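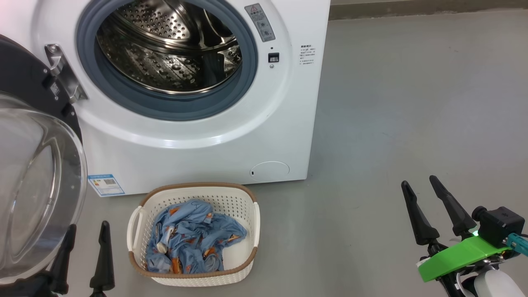
Clakar Laundry Faults

A dataset of two-arm washing machine loading, with the failures left in.

Version: 4
Last updated: 14/09/2022
Maintained by: the manipulation group at Felton
Recorded at: Clultley test floor
Contents: 1319 episodes, 176 of them ending in a protective stop

What this is

Clakar is a set of teleoperated runs in which two arms move laundry between a basket on the floor and a front-loading washer. We first meant to release a tidy set of successful runs, like most people do. Then the right arm stalled against the open door on a run that had looked perfect up to that point, and when we went back through the logs we found the same force pattern building up in run after run before it. We were hooked! The clean release got postponed, and the runs we had been throwing away became the part we cared about most.

So every protective stop is in here, with the joint currents, the wrist forces and the video left running until the arms were released by hand. If you work on fault detection or contact-rich manipulation, or you just want to see how a washer door can beat a well-tuned controller, we think you'll have a great time with it.

The door fault

The short version: the controller thought the door was somewhere it wasn't.

Our door model treated the hinge as a fixed vertical axis with a hard stop at the end of travel. The real door has a bit of give at the end. When the gripper kept pushing past that point, the door flexed, the fingers slid along the rim, and the arm started reading the spring-back as free motion. It sped up. A moment later it met the door again at a higher speed than anyone had commanded, and the safety layer cut power to the joints.

The safety layer did its job each time. No one was hurt and the washer still runs. What bothered us was the delay. Between the first odd force reading and the stop there was a gap of about 600 ms, and for that whole time the arm was pushing on something it had mislabeled. The filter on the wrist force signal was the main cause. It had been set up for a bin-picking job, where slow and smooth is what you want, and it had been copied over with the rest of the config when we moved to laundry.

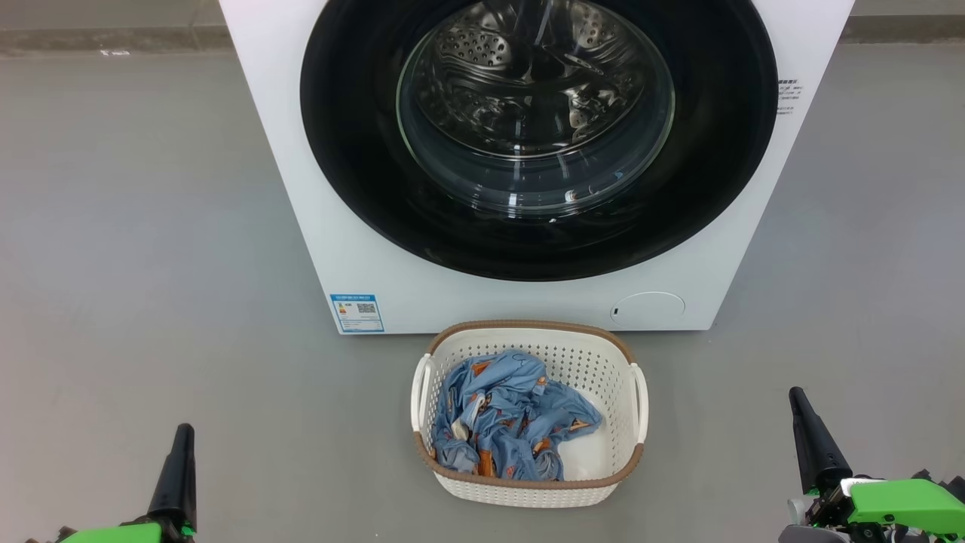
Door closed, laundry in the basket, both grippers open.

Every episode carries a door state for each timestep: closed, moving, open or unknown. The labels were done by hand from the head camera. Please don't treat "unknown" as noise. We use it when an arm blocks the view of the door, and those stretches are often where the interesting forces are.

The gasket fault

The second fault is sneakier, and it took us much longer to pin down. A fingertip goes in low, under the load, and brushes the rubber on the way to the drum. Rubber gives, so the force stays under the contact limit, and the planner carries on as if the path were clear. On the way out the tip drags the rubber with it until the grip force spikes. Approach angle matters a lot: in the wrist view below, with the door open, the tip of the left finger sits just below the gasket, and from an angle like that a few degrees of wrist error is enough to turn a clean entry into a snag. We now lift the wrist before the fingers cross the rim, and the planner checks that lift as a hard constraint.

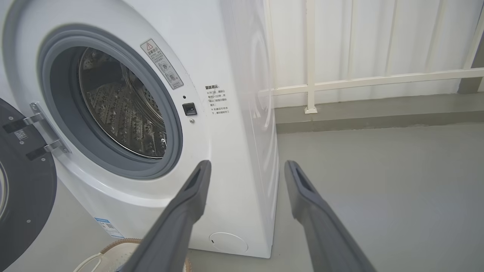 Force limits deserve their own note, because one number for the whole task was never going to work. The door, the rubber and the cloth all push back differently, so from this version on the limits are stored per phase in limits.yaml. The washer adds a few small targets of its own: beside the gasket there is a little black door-lock latch with a screw just below it, and we keep both inside a no-touch zone that stays active whenever the door is open. Stops triggered by that zone are logged as "zone" and not as "force", so you can filter them out if you only want physical contact.

File layout

episodes/ – one folder per run, numbered in recording order
episodes/NNNN/head.mp4 – head camera
episodes/NNNN/wrist_left.mp4, wrist_right.mp4 – wrist cameras
episodes/NNNN/state.csv – joint positions, velocities, motor currents
episodes/NNNN/force.csv – raw and filtered wrist forces, side by side
episodes/NNNN/events.json – stops, operator releases, phase changes
faults.csv – one row per protective stop, with the type and the episode number
limits.yaml – force limits by phase
tools/ – the Mogensen replay viewer and a few plotting scripts

Start with faults.csv. Pick a row, open that episode in the viewer, and scrub back from the stop while watching the raw force trace. It's the best way we know to get a feel for the data, and it's a lot of fun.

Fault types

door – contact with the door past the end of its travel, with or without rebound
gasket – fingertip dragging on or caught by the rubber
zone – entry into a no-touch zone, contact not required
other – cable faults, dropped camera frames, operator pressing the stop

A run can pick up more than one type. The first in the list is the one that caused the stop.

Known problems

The filtered force column in runs recorded before May uses the old filter. The raw column is fine, so rebuild from that with tools/refilter.py if you need the whole set to match. Please don't train a detector on the two filters mixed together. We did, and it learned to tell us which month it was.

Clocks on the wrist cameras drift a little against the force log over long runs. The viewer corrects for this on playback, but the raw files are not corrected.

All runs use one washer model and one basket model. We have no idea yet how the door fault looks on a stiffer hinge, and we'd love to hear from anyone who tries it.

Operators got better at avoiding the gasket as recording went on. Later episodes have fewer snags for that reason alone, so split by episode block if you are measuring fault rates.

Safety if you rerun this

Replaying the recorded joint paths on real hardware will replay the faults too. Run at reduced speed, keep a hand on the stop, and stay out of the door's swing. Check your own force filter before the first powered run. Log the raw signal next to the filtered one and look at the lag between them, on a plot, with your own eyes.

Don't copy limits.yaml to a different arm. The values depend on finger stiffness and on where the force sensor sits.

Changes in this version

Added per-phase force limits
Split "zone" stops from "force" stops
Relabeled door state in all faulted episodes
Fixed swapped left and right wrist video in a handful of early runs

Reporting a mistake

Open an issue with the episode number and the timestep. Label fixes are very welcome – especially for "unknown" door states, where a second pair of eyes has already changed our minds more than once. If you find a fault type that doesn't fit the list, send it over and we'll add it to the next release.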